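Home Office and Desks > Leave the film on or peel it?

plernar_pete
Posts: 300
I moved my home office from the spare bedroom to the back of the den in August and ended up replacing most of it, including the desk, the chair and the screen. My wife and I disagree about the plastic film that comes on everything. I leave it on until I'm sure I'm keeping the thing. She says that's how you end up with a house like her aunt's, where the lampshades still had cellophane on them after 17 years.

The chair is an Oravec and the film on the arms was gone in an hour. The desk drawers still have theirs. Same with the screen.

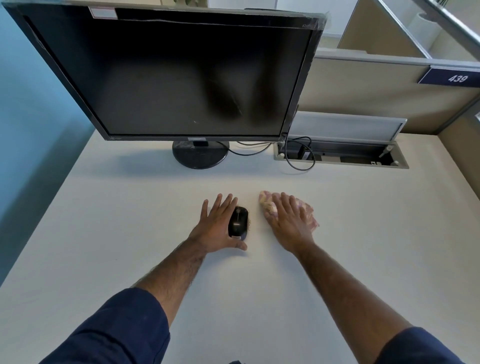
New screen on the white desk, film still on.

My question is whether leaving it on does any harm. I've read that the adhesive kind bakes on if it's near a window. The desk gets sun from 3:00 until dinner.

mudroom
Posts: 17
Peel it. I left the blue film on a stainless range hood through one summer and it came off in strips the size of a fingernail. It took me a whole evening with cooking oil and a plastic scraper. The part in the shade came off fine.

tallgrass44
There are two different things being talked about here. The hood film is adhesive. What you get on most electronics is either a loose wrap or a cling film with no glue. A loose wrap won't bake on to anything. It can hold in dust and it looks bad, but you can take it off next year and find the same thing underneath.

I would not run a screen for long with plastic over the vents on the back, though. Check where they are.

mudroom
Some of the cling type has a light tack to it. I've had it on a microwave door and it left a line.

tallgrass44
Was that after years next to a stove?

mudroom
Five years, yes. It still left a line.

Warno Road
I'm with the original poster. Return policies are the whole point. I bought a Grestis filing cabinet, peeled it the first day, and the bottom drawer rubbed. The store took it back but charged me a restocking fee and said it was because the packaging was gone. I keep everything now, boxes included, until the return window closes. Then it all goes out on the same trash day.

I write the last return date on the box flap in marker. Otherwise I forget and the boxes sit in the garage until spring.

plernar_pete
The marker on the flap is a good idea. I've been keeping receipts in a coffee can and that's as far as my system goes.

No vents under the plastic that I'm worried about yet, it hasn't been used for anything but holding down the desk. I'm still on the laptop until I get the wiring sorted out. The only outlet on that wall is behind the bookcase.

kettlecorn
How are you running power to it? If the answer is an extension cord behind the bookcase I would fix that before worrying about plastic film. Have somebody put an outlet on that wall. I paid roughly 700 for two outlets and a light switch and it was worth it.

plernar_pete
Right now it's a power strip with a long cord. I know. The outlet is on the list.

Warno Road
700 sounds high for that.

kettlecorn
It was plaster walls and they had to fish the wire up from the basement. Drywall would be cheaper. Get more than one quote.

lou_in_back
Going back to the film. I refinish furniture, and the desk is what I'd look at first. On painted or laminated pieces the film over the drawer fronts should come off early if there's sun. The surface under the film and the surface next to it can age differently, and on white you will see it. I had a white dresser in here with a clean rectangle on every drawer and yellow around it. There was no fixing that short of painting the whole piece.

For the screen, do what you like. For the drawers, I'd peel them this week.

mudroom
That's what I said on the first reply.

lou_in_back
You said peel everything. I'm saying peel the drawers.

tallgrass44
If the film on the drawers is stuck, warm it with a hair dryer on low and pull it back flat against itself, slowly. Don't pull straight out. Don't use a metal blade on a painted surface.

plernar_pete
Update. Did the drawers tonight. Three came off clean. The top one, which gets the most sun, left some tack along one edge and the hair dryer took care of most of it. I'll try a little dish soap on the rest tomorrow.

The screen can wait until the return date, which is now written on the box in marker. My wife has seen the box and wants to know when it's leaving the den.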